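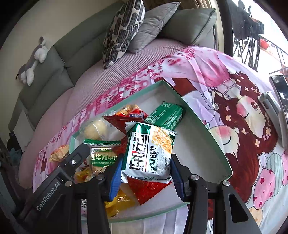

Fig. 1. Shallow tray on a patterned blanket.

Furniture Retail Operations
Unit 6: Case goods, product data and quoting
Instructor: Traian Filip
Revised April 8, 2025

6.1 Scope

Case goods are pieces built to store or display: sideboards, dressers, chests, bookcases, cabinets. Upholstered seating and mattresses are covered in Unit 8. Tables are treated here only where they are sold as part of a dining group with a sideboard or china cabinet.

6.2 Terms

Sideboard: long, low dining room storage piece with a mix of doors and drawers.
Server: narrower sideboard, usually with an open shelf below. Makers use the two words loosely, so the catalog name is kept on the order even when it is wrong.
Carcass: the box of the piece without doors, drawers, top or hardware.
Reveal: the visible gap between a door or drawer front and the carcass. Uneven reveals are the most common complaint at delivery. In most cases the floor is out of level and the piece is sound.
Inset door: sits flush inside the face frame.
Overlay door: closes over the face frame.
Finish code: the maker's number for color and sheen. Never write the color name alone.

6.3 Wood descriptions

"Solid" on a tag applies to the part named and to no other part. A solid top may sit on a veneered carcass. Veneer is a thin sheet of wood glued to a core, and the core may be plywood, particleboard or fiberboard. The product sheet must state both the face species and the core. If the maker gives only one, the second field is left blank and the line is flagged. Do not fill it from a similar collection.

6.4 Dimensions

Order is width, depth, height, in inches, to the nearest quarter. Depth includes hardware. Record the packed size separately, since the carton decides whether a piece will pass a stairwell. For two-part pieces (hutch and base), give each part its own line.

Diagonal check for doorways: a case piece is normally tipped and carried in on end, so compare the depth with the clear width of the door, then the width of the piece with the ceiling height at the turn. Remove doors from their hinges before assuming it will not fit.

6.5 Price display and quotes

Some makers limit the price a dealer may advertise. The limit applies to the advertised price, and its exact terms are in the dealer agreement for that line. Where display is restricted, the page carries a quote request in place of a price. A written quote contains:

- item number and finish code
- quantity
- unit price
- freight and delivery as separate lines
- deposit required
- expiration date

Worked case. Winevetti lists the Sima server as item 1591, in two finishes. A customer in Basstead asks for one, delivered. The deposit rule is 40 percent of merchandise, with freight excluded. Merchandise is quoted at $700, so the deposit is $280. The balance of $420, plus freight and delivery, falls due before the truck is loaded.

Repeat the calculation for 4 units on one order. Merchandise is $2,800 and the deposit is $1,120. Freight does not scale by piece and has to be quoted again.

6.6 Reading and assignment

Read the Festosby packet, sections on hinges and drawer slides. Prakash Kurian's notes on freight claims replace the older handout from November.

Write a product sheet for one case piece at home or in a store. Measure it yourself. Mark any field you cannot verify. Sheets go to Silviu Rusu before the next session.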